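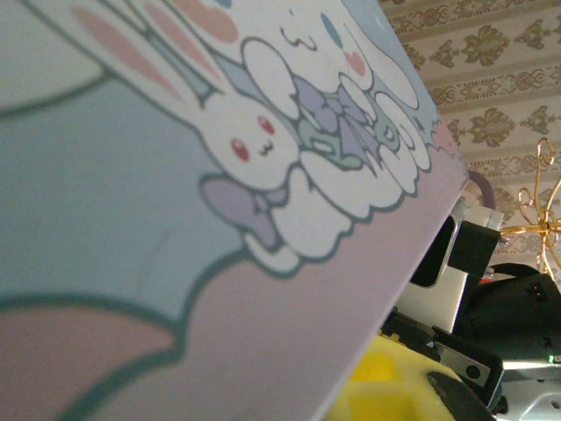

A Nasent abriu a oficina ao público em maio, durante uma tarde, e recebeu 51 visitantes em pequenos grupos. A empresa desenvolve software para braços robóticos destinados a tarefas domésticas e de loja, e a demonstração principal era de arrumação: pegar em objetos comuns e pô-los no lugar certo. A responsável pelas demonstrações, que falou connosco entre dois grupos, explicou que os objetos são comprados no comércio local e escolhidos pela variedade. "Uma superfície lisa e de uma só cor é um caso à parte. Quando há um coelho branco de laço lilás, um cãozinho ao lado e nuvens contornadas a azul-esverdeado, o sistema tem muitas linhas desenhadas que não são arestas de coisa nenhuma", disse. "Tem de perceber onde acaba o desenho e onde acaba o objeto."

A equipa trabalha neste problema há 2 anos. No início, contou, os ensaios faziam-se com blocos e cilindros fornecidos pela Sugiyama, todos da mesma cor. Os resultados eram bons e pouco úteis. "Em casa das pessoas não há cilindros cinzentos. Há caixas com bonecos, esponjas, coisas com asas e pegas, e papel de parede com padrão por trás." Desde então, o conjunto de objetos de ensaio cresceu para cerca de 400, guardados em prateleiras numeradas ao fundo da oficina.

Perguntámos-lhe o que muda quando há público a assistir. Respondeu que muda sobretudo o ritmo. Num dia normal, o operador interrompe o braço sempre que quer rever um movimento, e uma tarefa pode demorar a manhã inteira. Na visita, cada grupo tem vinte minutos. "Escolhemos tarefas que conhecemos bem, mas não escondemos as falhas. Se o braço larga uma peça, fica largada e falamos sobre isso."

As perguntas dos visitantes repetem-se. Os adultos querem saber o preço e o consumo de eletricidade; as crianças perguntam se o braço consegue pegar num ovo. Quanto ao preço, a empresa não dá valores — o equipamento ainda não está à venda. Quanto ao ovo, a resposta é que depende da pinça e da força programada, e que na oficina se usam ovos de plástico.

A visita teve também uma parte menos vistosa, que a entrevistada considera a mais importante. Num ecrã ao lado da bancada, um técnico mostrava os registos de ensaios anteriores. O arquivo tinha 1.022 sequências no dia da visita, cada uma com uma nota sobre o resultado. "É um trabalho lento. Uma pessoa vê a sequência, escreve o que aconteceu, passa à seguinte. Quem vem cá espera ver o braço, e acaba muitas vezes por ficar mais tempo junto deste ecrã."

O próximo passo é levar a demonstração para fora. A Benura, que tem uma cadeia de papelarias, cedeu parte de um armazém para ensaios com artigos de prateleira, e há conversas com a Skidmont sobre uma nova versão dos dedos da pinça, com pontas substituíveis. A entrevistada preferiu não adiantar prazos. Disse apenas que a oficina voltará a abrir portas depois do verão, com grupos mais pequenos e inscrição prévia na receção.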